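July
by Kamonchanok Inthanon
6 comments · 40 shares

Laundry morning! I put it off as long as I could (tea, toast, more tea) and then gave in.
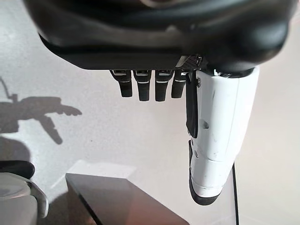

Yiğit wants his towels back by lunch – bold of him, as he owns almost 7 and uses the lot. 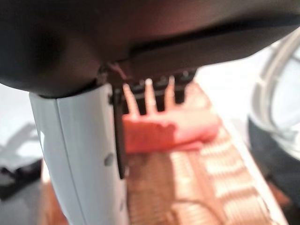 Anyway, towels get rolled in this flat, never folded. Red one and black one side by side in the wicker basket, door of the machine wide open, grey stuff in the drum.

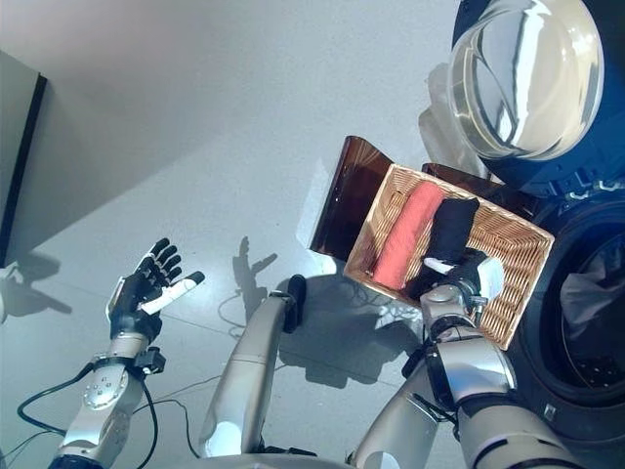 Recent
Plums from Mahawong
My new Tarnier kettle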